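Bake sale bits and bobs

Well, we did it again! The spring cake morning at Himarbridge hall brought in £469, and that's before Cleiton has emptied the tin he left in his van (he swears there's change in it). Thank you to all of you who baked, bought, or stood by the urn for three hours with a tea towel over one shoulder.

I was on the bagging-up table this year, having been moved off teas after last April. I thought it would be the easy job. It is not the easy job. People want one of everything, they want it to go in the same bag, and they want the icing to arrive home in one piece - and then they come back for another. 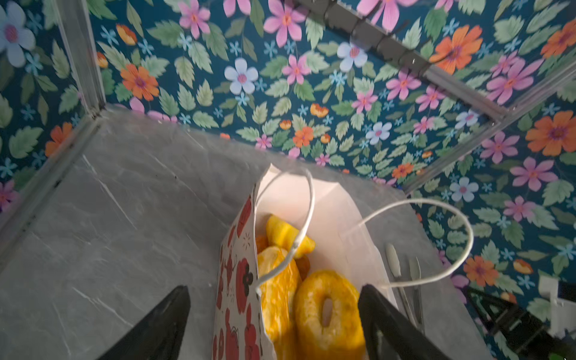 My best advice, after a whole morning at it, is to get the doughnuts in last. Put the long pastries in first, up against the side, and let anything round sit on top where it can't get squashed. Use tongs, please, even if it's your own cousin you're serving. And don't fold the top over while things are still warm, or the glaze ends up on the paper and you'll be hearing about it from Ademir until Christmas.

Paper bags with handles were a big step up from the thin ones we used to have, which gave way in the car park more than once. We have 27 left over, so if your group is doing something similar, give me a shout and they're yours.

Horațiu has asked for the cheese twist recipe to go in the next newsletter. Sebastião is thinking about it. Lost property is one blue cake tin lid and a child's glove, both behind the bar until Tuesday.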